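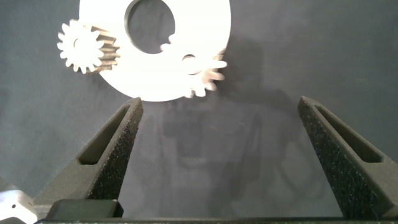
Gears and open gripper fingers, Mamani gear cell.

By Octavio Tamayo
Updated October
21 shares · 3 comments

The Mamani gear cell is a student robotics project at Nurdale, run as a one-semester class and then as an open club bench. Students program a robot arm to pick up gears and, in the later stages, put them together. Named for the Mamani workbook, the set of handouts the first group wrote for itself and never got round to retitling. Not to be confused with the Niris league, which is a competition (see further on).

Background. The class grew out of a machine shop elective. Gears were picked as the work piece as the shop had plenty, and a wrong fit shows up right away. Early versions used wooden pegs and blocks. Dropped after one term; students finished too fast.

Structure. Teams of 3. Each team gets the arm for one bench slot, then hands over to the next. Tasks go in order: find the part, close on it, lift, set down on a mark, and last, mesh with a second gear. Most teams get stuck at the mesh. A gear can come down tooth on tooth and sit there crooked, and the arm will keep pushing if the force limit was left at the default. Teams are expected to write a small search move for this, a slow twist or a spiral. The workbook covers the twist only.

Grading is by log sheet. Every attempt gets written down, including the bad ones, with the grip height and the close width. A team with 800 logged attempts is on record from the second year, still the highest. Their final program was not the fastest.

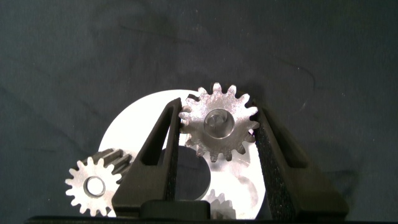 NURDALE, October

Metal parts. Work with metal spur gears comes in the second half of the class. The gripper takes the gear by its rim, between two tapered fingers, so the teeth are what the fingers actually touch. A grip across two tooth tips and a grip across two gaps give diffrent widths, and a program that checks width to decide "got it / missed it" has to allow for both. Common first bug.

Shiny faces are the other problem. Parts near something white pick up glare and the camera loses the edge of the tooth. Fixes tried over the years: lower lights, a cardboard hood, shorter exposure. Shorter exposure is the one that stuck. The hood is still in the cupboard.

Programming. Teams start from a shared template with 8 saved positions. They can change any of them but the home position. Teaching by hand is allowed for the first two tasks. After that the pick point must come from the camera. Code is reviewed by another team before it runs at full speed, though in practise this gets skipped near the end of the semester.

Fingers. Finger shape is a side project open to any team that finishes early. Long and narrow tips reach between parts but flex more. Wider tips hold better and knock over the neighbors. Records of which team made which version are patchy.

Competition. The Niris league is held at Pornell each spring and takes school and club teams. The gear event is timed: pick, carry, place, repeat until the clock stops. Points come off for a dropped part, more for a touched neighbor. Nurdale has sent a team most years. Best finish is third. The league changed its part list once, with short notice, and several teams including Nurdale's had to re-teach everything the night before.

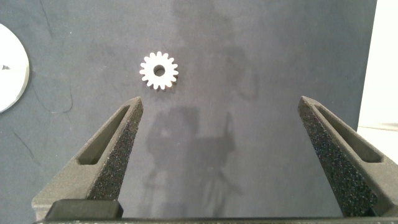 Tamayo, asked which task he would keep if the class were cut in half, said the plain one, a single gear lying flat and nothing near it. Everybody wants to skip to meshing, he said, but if you can't hit the middle of one part 21 times in a row you'll never mesh two. He also said the workbook makes the first task look like a warmup and he would rewrite that page if there was time.

The flat pick is still task one. Passing it takes a clean run with no restarts, and a run can be repeated as often as the bench slot allows. Height matters most at this stage. Too high and the tips slip off the top of the teeth, too low and they scrape the mat.

Club bench. Outside class hours the cell is open to anyone who has passed the flat pick. Sign-up is a paper sheet by the door.

See also: Niris league; spur gear; Pornell spring meet

3 comments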